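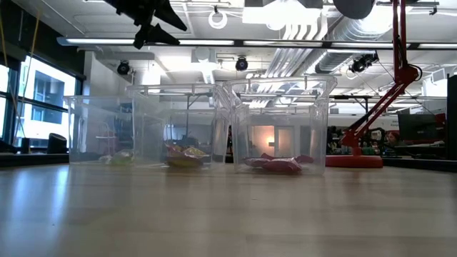 Please tell the people paying for this that the rail in the shower matters more to me than the new kitchen did, one tenant at De Luca Court wrote on the comment sheet returned with her assessment, and the program team has undertaken to pass the remark on in full. It is consistent with much of what has been received from tenants since the previous report.

Onosholm Home Modifications Program
Progress report to the funding body, Stage 2

Purpose of this report

This report is submitted under the reporting schedule of the funding agreement. It covers the second stage of the program, under which Onosholm Housing Association assesses and modifies rental homes occupied by older tenants in the Lesetti district. It sets out work completed in the period, matters that have affected delivery, and two changes for which the funder's approval is sought. Financial statements are provided separately.

Assessments

There are 417 tenancies in scope. All have now been offered an occupational therapy assessment, and assessments have been completed in every building except the two walk-up blocks on the eastern side of Lesetti. Access to those blocks was restricted while the stair lighting was being replaced. Visits there resumed in October.

The completed assessments have produced 1007 recommended items of work. Grab rails and hand-held showers make up the largest group, followed by lever taps, threshold ramps and improved lighting at entrances. A smaller group of recommendations involves structural change, chiefly the removal of bath hobs and the widening of bathroom doorways. These are few in number but account for a large share of the expected cost.

Tenants may decline any recommendation. Where this has happened, the decision has been recorded and the tenant advised that the offer remains open for the life of the program. The most common reason given was reluctance to have trades in the home for more than a day.

Delivery of works

Minor works are proceeding to schedule. The contractor, Trurnix, has kept a dedicated crew on the program throughout the period, and the practice of completing all minor items in a home in a single visit has been well received. Post-installation checks by the association's property officers identified several rails fixed at a height other than that specified by the therapist. Trurnix has corrected these at its own expense and now obtains the therapist's mark-up on the wall before drilling.

Structural works are behind schedule. Two matters have contributed. First, the wall linings in the older wing of De Luca Court require testing before they are disturbed, and the wait for test results has been longer than was allowed for in the program plan. Secondly, tenants must be accommodated elsewhere while a bathroom is out of use, and the association has only one furnished unit available for this purpose. A second unit has been identified and will be ready once its floor covering is replaced.

The association does not consider that the delay places the objectives of the stage at risk. It does mean that some structural works will fall into the next reporting period.
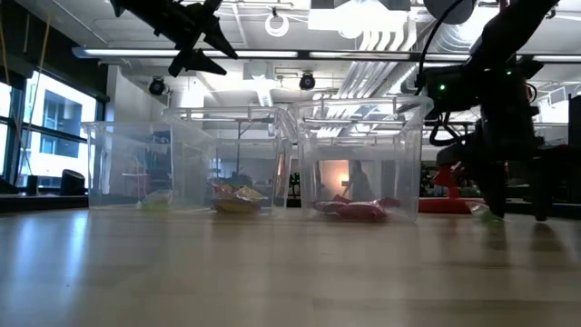
Could the letters say which day, and not just which week, asked a participant at the tenant reference group, and the same request came up at each of the three sessions held in the period. Appointment letters had previously nominated a week, with the day confirmed by telephone. A number of tenants do not answer calls from numbers they do not recognize, and some had stayed home for several days in a row waiting for a visit. Letters now give the day and state whether the crew will attend in the morning or the afternoon. The reference group has asked to see the wording again after it has been in use for a full quarter.

Other matters raised by the reference group were:

- storage of mobility scooters in common hallways, which has been referred to the fire safety review
- the colour of grab rails in bathrooms with white tile, where tenants with low vision have asked for greater contrast
- the weight of the front entry doors at De Luca Court
- whether modifications will remain in place if a tenant transfers to another home

On the last point, the association's policy is that fixed modifications stay with the dwelling and a new assessment is made at the tenant's next address. The tenant handbook did not say this clearly and has been amended.

Allocation of modified homes

The funding agreement asks the association to report on how modified homes are matched to applicants when they become vacant. A register of modified dwellings is now complete for all buildings where works have finished, and allocations staff are required to consult it before an offer is made. Portable ramps and shower chairs are excluded, as they are lent to the tenant and returned.

Staffing

The program coordinator position was vacant for part of the period and has been filled. The drop-in session for tenants continues every Wednesday in the common room at De Luca Court.

Approvals sought

1. That unspent funds in the minor works line be carried into the structural works line, within the existing total.
2. That up to 100 contrast-coloured rails be purchased for tenants with low vision, including those whose white rails have already been installed.

Next period

The association expects to complete assessments in the two remaining blocks, bring the second temporary unit into use, and begin structural works in the older wing of De Luca Court as test results are received. A survey of tenants whose works were finished in Stage 1 will be mailed out, with a telephone option for those who prefer it. Results will be included in the next report.

Submitted by the Onosholm Housing Association, Property and Tenant Services.

Related items
Home Modifications Program: Stage 1 report
Tenant handbook, amended pages
De Luca Court: notice of wall lining tests
Lesetti tenant reference group: meeting notes
Mobility scooters and fire safety in common areas
Requesting a reassessment of your home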